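I bought the Cestent folding desk in June, after my old one gave way under a stack of tax folders and a cat. The website said 30 minutes to assemble. I believe this the way I believe the serving size on a bag of chips. It took me most of an evening, and one of the bolts went in wearing a piece of my thumb.

Once up, it's a good desk. It doesn't wobble when I type, it wobbles when I erase, and how often do I erase?
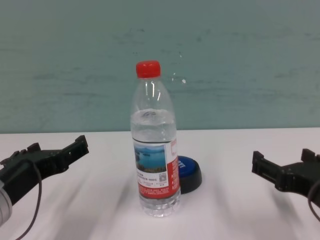
Folding it away

The legs tuck under with a latch on each side. The left latch is smooth. The right one needs a knee. I wrote to Clovosley, the shop that sold it to me, and got a very warm reply inviting me to try the left latch first.

Folded, it slides behind a door, where it will stay if you never need to close the door. 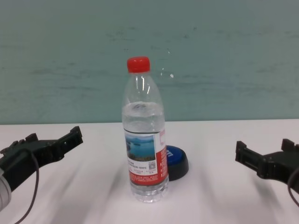
Photo: Gholamreza Farahani

The top wipes clean, even after ballpoint. Coffee left overnight is another matter, and I now own a coaster, a thing I swore I'd never become old enough to do. There's a cable slot at the back sized for a cable thinner than any I've met.

I tried the Skelex before this one. It's lighter and folds in 2 moves, but my knees hit the crossbar every time I sat down, and I sit down a lot.
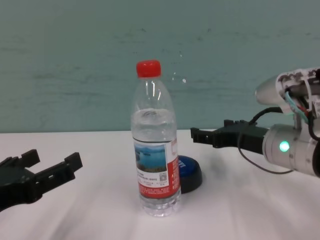 Would I buy it again?

Yes, with a better screwdriver. The one in the box is made of something like cheese. 3 stars, and a fourth if they ever fix that right latch.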